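Findden 9U desktop rack - review after four months

I bought the Findden because I wanted my switch and server off the floor and on a bench where I could get at them. It is an open rack, 9 units high, with no doors or side panels. My last one was a closed wall cabinet from 2003 which weighed more than everything inside it, so I was ready for something simpler.

Delivery was quick. The uprights and cross pieces come flat, with a bag of cage nuts and bolts. The bag is meant to hold 64 nuts and mine was a few short, but Prilard, the shop I ordered from, posted some more without any fuss. Putting it together took me around 4 hours, a good part of it spent undoing a cross piece I had fitted upside down. The leaflet has drawings only and they are small.

Once built it is solid. The rails have square holes down their full length, the edges are properly finished and the black coating has not chipped where I have moved nuts about. Depth is adjustable, though you need to take the load out first. I would have liked unit numbers stamped on the rails. The Manninen rack I looked at has them, but it costs a good deal more.

Cabling is where an open rack earns its place. You can reach a port from the front, follow the lead down the side and swap it in a minute. The drawback is that leads hang wherever they like. There are no cable hooks in the box, and Findden charge extra for them. I bought a cheap pack of Zevanard ties and they do the job.

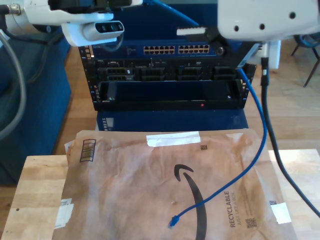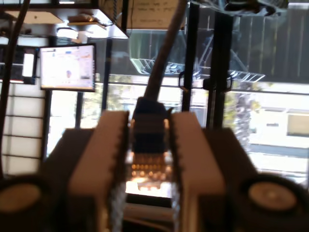

Dust is the other thing to think about. With no panels it settles on every flat surface, and I go over mine with a soft brush once a month. Noise is no better or worse than the kit you put in it, so don't plan on sleeping in the same room.

The feet are my one real complaint. They are hard plastic and slide on a smooth worktop when you push a plug in firmly. I stuck rubber pads under them and it has stayed put.

Four stars. I would buy it again at the same price, with the hooks added to the order.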